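Who Sets the Table for the Machine

Two-armed picking cells are now cheap enough that a mid-sized packing firm can put one on the floor without asking a bank. Prekmont, where I have worked in dispatch and later in process planning, installed its first in March. The sales material for these cells describes labour saved per shift. It does not describe what the remaining labour consists of, and my argument is that this is the more important figure for anyone who works beside one.

The task we gave the cell is dull and well defined. Bottles and snack packages are presented on racks, an arm takes an item and places it in a bin, and the bin goes to the Zolterport line for sealing. A person does this without thinking. The cell does it from a stored program plus corrections, and the corrections depend on the item being where the program expects it. Spacing on the rack matters. Which way the caps point matters. A bottle turned end for end is the same bottle to a picker and a different problem to a gripper.
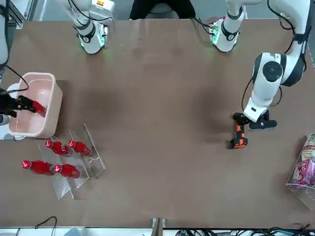

The result is that part of the picker's job has moved upstream. Before, a picker received a mixed carton and sorted it by hand straight into the order. Now the same person loads racks, checks orientation, clears the bin and stays within reach in case the arm stops. The number of items handled by human hands per order has fallen. The number of items touched by human hands has hardly moved, as each one must still be put on a rack before the machine can take it off. Management reports count the first number and leave out the second.

I do not say this to argue against the equipment. Wrist and shoulder complaints on the picking side have dropped, and the cell will run through the two o'clock slump at the same pace as the morning. On a run of 3,000 identical items it is the right tool. On a run of 20 mixed items it is slower than a new hire, and everyone on the floor knows it. The planning software does not, so short runs are still routed to the cell to keep its utilization near 70 per cent. Utilization is a poor target. It measures how busy the machine is and treats the time of the person feeding it as free.

The second change is in skill and how it is paid. Loading racks is classed at Prekmont as general duties, one grade below picking. Restarting the cell after a fault is classed as technical, and only staff who have taken the Huanca course may do it. In practice the loader sees the fault first, usually knows the cause, and then waits for someone with the certificate to come over and press the same sequence of keys. The knowledge sits in one grade and the authority in another. A loader who has watched the cell for 100 hours can tell from the sound of a joint that a grasp is going to fail. That is diagnostic skill, and the job description should say so.

Kataletti, who supplied our racks, will make them to any spacing we ask for. The loaders were not consulted when the first set was ordered. They were consulted on the second set, and it loads faster — the front tier is lower and a hand fits between the rows. The change cost very little. It could have been made at the start if the people doing the loading had been treated as users of the system and given a look at the drawings.

My recommendations are modest. Record loading time as part of the cycle time, so that the cell is compared with hand picking on equal terms. Set a minimum run length and hold to it — the software allows this and the field is currently blank. Put loaders through the restart course in their first month and pay them at the picking grade or above. Review rack layouts with the people who fill them before the purchase order is signed.

A second cell is budgeted for next year. The proposal I have seen lists floor area, power supply and guarding in detail, with a single line for staffing that reads "as existing". That line should be rewritten before the proposal goes any further.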